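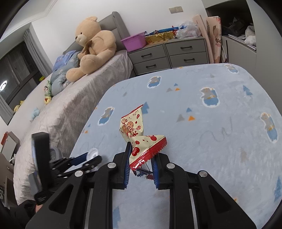

Combien de bonbons par invité faut-il prévoir pour des ballotins de mariage ?

Comptez 4 bonbons emballés par adulte si vous avez aussi des dragées, un peu plus si les bonbons sont seuls dans le sachet.

Posté par Mirabelle_du_fond, le 23 mars 2018

Bonjour à tous, je précise un peu parce que le titre est court. Mariage en septembre, famille de mon fiancé d'origine chinoise, la mienne de Lorraine. On voudrait mettre dans les ballotins des bonbons de mariage chinois, ceux en papillote avec le double bonheur dessus, coeurs rouges, « LOVE », tout ça. Plus quelques dragées pour ma grand-mère qui y tient. 253 invités (oui je sais). Ma belle-mère dit qu'il faut un nombre pair dans chaque sachet, ma mère dit 5 dragées comme chez nous. Du coup je fais quoi ?? Et est-ce que ça se garde si j'achète maintenant ? Appartement sous les toits, donc chaud l'été. Merci d'avance, je suis un peu à la bourre sur tout.

Koltdale
Membre depuis longtemps, rubrique Fêtes et réceptions

Alors vite fait, je suis au boulot.

Le nombre pair : oui, chez les Chinois pour un mariage c'est pair, et souvent 8 quand on veut bien faire. Le 4 il y en a que ça gêne (ça sonne comme le mot mort), donc demandez à la belle-mère AVANT de remplir. Si elle tique, passez à 6 ou 8. Nous on avait mis 8 bonbons et les 5 dragées à part, dans un petit tulle glissé dans la boite. Tout le monde content, les deux traditions y sont et personne va recompter le total.

Quantité : avec 8 par sachet pour 253 personnes ça fait 2024. Donc si vous trouvez un lot de 2000 il vous manque une poignée, prenez un petit sachet en plus. Et gardez-en pour vous, on en mange en remplissant, c'est comme ça.

Conservation, ça dépend de ce qu'il y a dedans. Bonbon dur ou nougat : pas de souci, boite fermée, au sec. Caramel mou ou fourré chocolat : non, pas sous les toits en août. Le papier colle au bonbon et après c'est moche à déballer. J'attendrais juillet pour commander, ou alors vous stockez chez quelqu'un qui a une cave pas humide.

Ah et les papillotes – ne tassez pas. Les bouts en dents de scie se plient et le sachet fait froissé avant même d'être sur la table.

Bremoner

+1 pour Koltdale. Moi je dirais mélangez deux sortes, pas que du fruit. Les enfants prennent tout et les vieux laissent ceux qui collent aux dents.

Organdi plutôt que boite si vous avez des bonbons rouges et crème, on voit les couleurs au travers. Taille 9 x 12 cm, en dessous ça ferme pas avec 8 papillotes dedans, j'ai testé, j'ai du tout racheter. Ruban rouge évidemment. Évitez le blanc tout seul côté chinois, c'est plutôt le deuil, mais en crème avec du rouge ça passe.

Gareth Fairclough

Je me suis marié à Messina avec une famille sicilienne, donc dragées en nombre impair obligatoire, j'ai pas de conseil pour le pair ! Par contre pour le remplissage : faites ça sur un drap ou un plaid, pas sur une table nue, les bonbons roulent partout. Un qui compte, un qui met, un qui noue. Nous une soirée et demie avec trois cousins et des pizzas. Prévoyez une dizaine de sachets en plus pour les gens qui viennent juste au vin d'honneur.

Mirabelle_du_fond

Merci merci ! Belle-mère consultée, le 4 c'est non – donc 8, plus les dragées à part. Je commande en juillet et je stocke chez ma soeur. Pour l'organdi je prends du 10 x 15 pour être tranquile.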